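Thirty boxes, and she says she can stop

Sandamali Wijesinghe sells a tidying method she calls Gremska, and I arrived expecting to be annoyed by it. The idea is that toys and ornaments get sorted by how often you touch them. I asked whether that wasn't just putting things away.

"Mostly, yes," she said. "People pay me because they don't do it."

They pay 30 pounds for the booklet. I still think that is a lot for 19 pages.
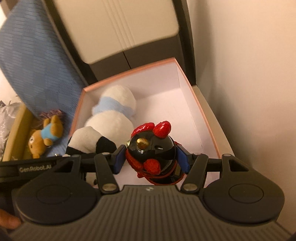
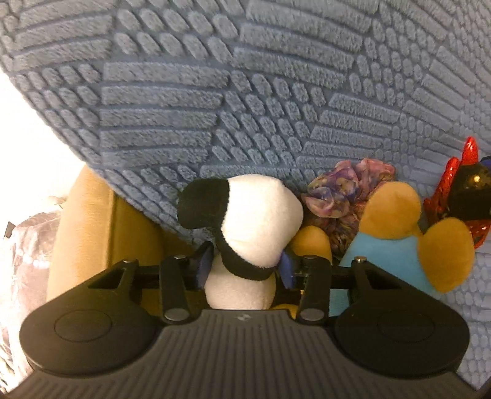
A shiny black and red figurine over an open box (first picture); a black and white plush toy against blue-gray fabric (second).

Hard things go in boxes, she told me, and soft things can live anywhere soft. What about the figurine that a child wants in bed? "Then it lives in bed. I'm not the police."

She claims 3000 readers since August – I saw no proof, and she didn't offer any. When I asked what happens to the boxes after a year, she took a while to answer.

"Some of them never get opened again," she said. "I'd like to say otherwise."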